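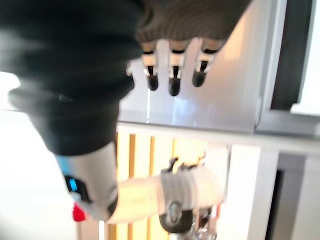
Dark sleeve, knitted cuff, bright room. Drawer day.

1/ I promised a small thread about drinks storage in our new flat on Prado. It is not an exciting subject, but I have thought about it for many evenings.

2/ The tall cabinet is from Prendon. It is light grey and a little over 175 cm high. I wanted doors everywhere, but my family voted for drawers, and I must admit they were right.

3/ Bottles standing in a deep cupboard always hide at the back. In May last year I found juice which was older than our washing machine. Well, almost.

4/ So now the small bottles go in a shallow white drawer and they lie on their side. When it is pulled out, you can read the label at once. The Pepsi lies in the far corner.

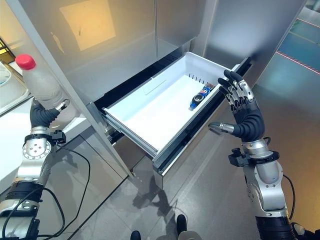 5/ One reader has already written to me that bottles lying down will roll each time the drawer is closed, and that she put a piece of rubber mat under hers and the noise stopped. Thank you, I will try it. I have a roll of mat 40 cm wide, so it needs only a cut with scissors.

6/ Another question was about the rails. They are metal telescoping ones and the drawer comes out far enough for me. Please check the weight limit of yours before you fill it with big water bottles.

7/ Tall bottles are still a problem. I think they will live on the lower shelf beside the oil, or maybe I will order one deeper drawer. I will write again when I have decided.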